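Home | Style | Travel | Home Life | Archive

Category: Home Life / Wardrobe

The One Suitcase Summer

20/08/2020

14 shares | 6 comments

When I moved to Firkdale, I had one suitcase and a coat on my arm. The airline allowed me 15 kilograms. I thought it would be very difficult to live like this, and in the first week it was. Then I began to enjoy it.

Before, in my old apartment, I owned more than 100 pieces of clothing. I wore the same few of them. The rest were waiting for a wedding, or for me to become thinner -- both did not arrive.

Black clothes helped me the most. A black shirt goes with everything, and a small stain from coffee stays a secret between you and the shirt. But black fabric needs care. Wash it cold, turn it inside out, and dry it away from the sun. I learned this after I made one good pair of pants gray in a single month.

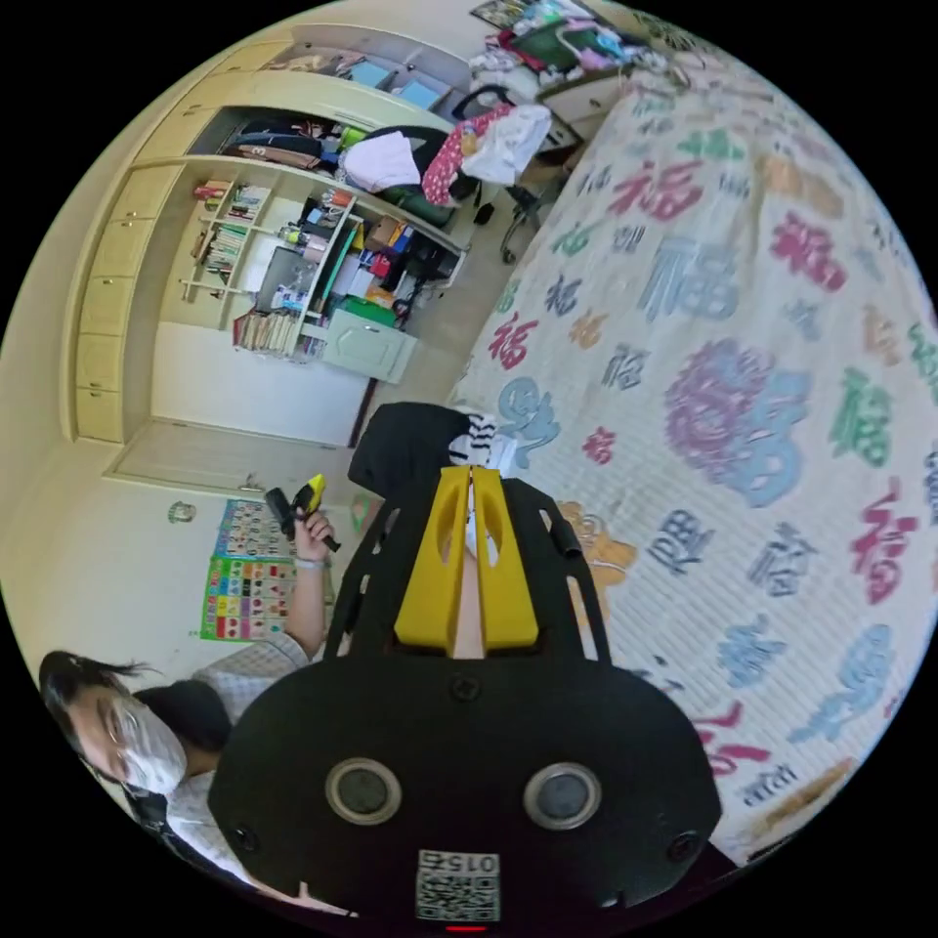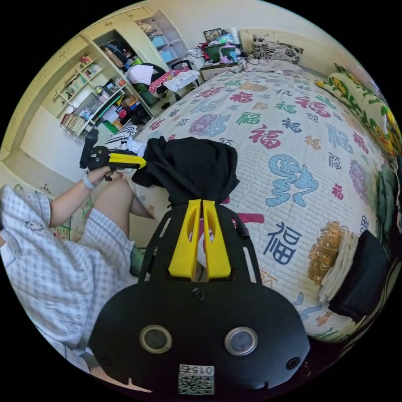

Dark clothes, on a bed.

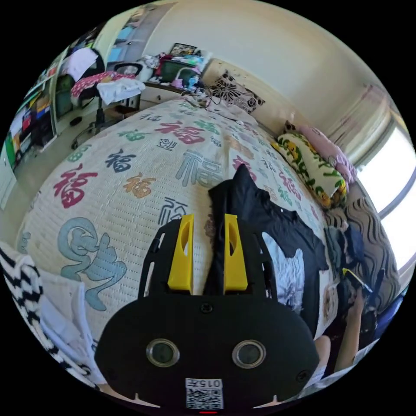
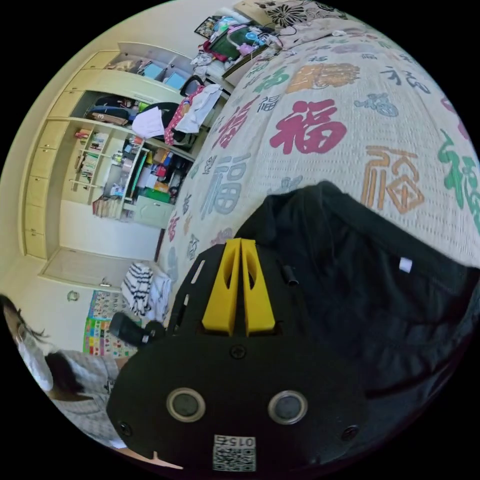
My neighbor sells her old dresses at the Dustari market, where a table is cheap and people come early. I tried it too, with the boxes my sister sent after me. I sold almost all the sweaters, and the evening shoes came home again.

In September the evenings here become cold, and I will have to buy a second coat. I already visited the shop two times -- I am still deciding between the brown and the green.

Comments (6)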